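3. Collecting demonstrations

The learned policy in our project is trained only on teleoperated examples, so most of the semester went into recording them. The task is called Canthorpe in our logs: take one slide sandal from a shoe rack and set it back on a given shelf. An operator drives both arms and hands while the head camera and joint positions are logged together at 16 frames per second.

One example is one attempt, from the rest pose to the release of the sandal. Attempts over 90 seconds were stopped and discarded. 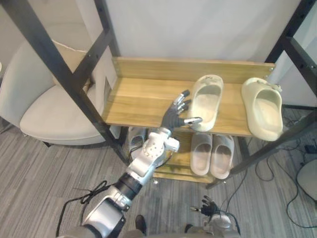
Denier project group, Flondari lab course
Report section 3, revised in November

The hand approaches the top shelf with the palm forward and the fingers slightly spread. We kept this hand shape at the start of every reach. In early recordings each operator closed the fingers at a different point, and the policy trained on them tended to close too soon.

Sandal placement was changed between attempts. Positions included upright, tilted, and partly over the shelf edge. The lower shelf is harder to record. It is in shadow, and the forearm can hide part of it from the head camera.

After removing attempts with dropped frames or a lost grasp, 47 examples remained. They were labeled by shelf and starting pose with the Morais annotation script, and 2 were relabeled after a second check. The set is small, and tilted starts are underrepresented in it. Section 4 gives the training settings and the split used for validation.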